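Venue check before the Prulley concert, with comments

9 March 2021
By Montserrat Escobar

14 shares | 2 comments

I made this check at the Cantero hall for the band Flilar. The hall is allowed 800 people when all the seats are out. Please read the comments also, not only the OK.

Main doors: OK. Both open to the outside and close by themselves.

Side exit, left: NOT OK. Flight cases are standing in front of it. They must go to the loading room before the sound check.

Exit signs: OK, but the one near the bar is weak. Lukance will change the lamp.

Fire extinguishers: 11 on the list, all in their place. Two have a service date of last December, please call the company.
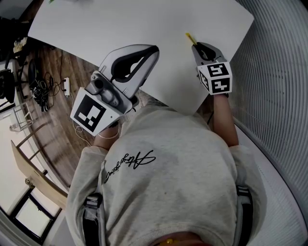

Gray sweatshirt with script print on the back, black shoulder straps, white board.

Stage floor: OK. The tape on the front edge is new.

Stairs to the stage: NOT OK. The handrail on the right side moves when I pull it. No musician should use these stairs until it is fixed.

Cables: OK behind the drums. At the mixing desk they cross the walking way and need a rubber cover.

Speakers hanging over the stage: safety chains are closed. I could not read the weight label on the left one, so I ask the rental company for the paper.

Smoke machine: not tested. The hall must tell us first how to switch the alarm to concert mode.

First aid box: OK, but there are no more small bandages.

Barrier in front of the stage: one foot is missing a bolt. Lukance has the right size in the van.

I will check the side exit and the handrail again before doors open.

Comments (2)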